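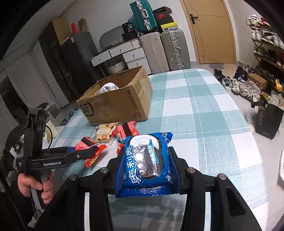

Two hand-held grippers in use on a tabletop, one closed on a blue snack packet and the other reaching a red one.

Equipment planning for hand-held gripper work

Equipment planning for hand-held gripper work covers the purchase, budgeting and scheduling of the tools used to record manual handling tasks for robot training. It is usually treated apart from the purchase of robot arms, which follows a longer approval process and has its own installation costs. Planning normally takes in the grippers themselves, their mounts and cables, spare parts, data storage and the goods to be handled.

Scope of a purchase

Most buyers order grippers in pairs so that one operator can work with both hands. Quotations differ in what they include. Some list a complete unit with its mount and cable, while others price each part on its own line. Austra Rebane, who wrote the purchasing guide used at Watdale, recommends asking every supplier to fill in the same blank price sheet before any comparison is made. The guide was issued on Jan 5, 2018 and has been revised several times.

Finger pads are listed as consumables. Pads with ribbed faces are often chosen for thin wrappers and other slippery packaging, and a replacement set should match the jaw on which the original was fitted. Pivot pins and linkages are generally listed as spare parts and budgeted for separately. Orders that mix jaw types need a second stock of both.

Budgeting

Costs are divided into capital and running items. In the Watdale model budget, a pair of grippers is entered at $1349, with $400 for mounts and cables and $79 for the first set of replacement pads. A further $600 is set aside for storage drives. Shipping and import charges are left as open lines, to be filled in when the supplier confirms the place of dispatch.

Operator time is the largest running item in most plans. It includes setting out objects, resetting them between recordings and checking files at the end of a session. Budgets that count only recording time tend to be exceeded in the first quarter.

Objects for handling are a small expense but are bought often. Packaged snacks are widely used: they are cheap and come in many colors and finishes. Glossy wrappers are included on purpose in many object lists for their reflections. Crushed or torn packets are replaced, and the plan should say who approves the replacement.

Site planning

Recording may be done in a laboratory or in ordinary rooms. Furnished rooms cost less to prepare and provide more varied backgrounds. A site sheet lists the table size, the table covering, the lighting and the clearance needed for two arms moving at once. Patterned cloths and plain surfaces are entered as separate conditions.

Ustance, a planning office that works with small laboratories, schedules site visits before the purchase order is signed. Its form has a section for power outlets and another for cable routes.

Renting and buying

Short projects may rent. Björklund, a rental firm, charges by the week and bills worn pads at the end of the term. Alby Stubbs compared rental and purchase in a report for the Nakasitz project and advised buying for any program that would continue past March. The report did not include resale value.

Acceptance checks

On delivery, the buyer checks that both jaws close evenly, that the pads are seated and that the mount holds its position. Serial numbers are entered in the equipment register on the same day. Final payment is commonly held until a trial recording has been reviewed.

See also: Consumables budget; Equipment register; Robot end effector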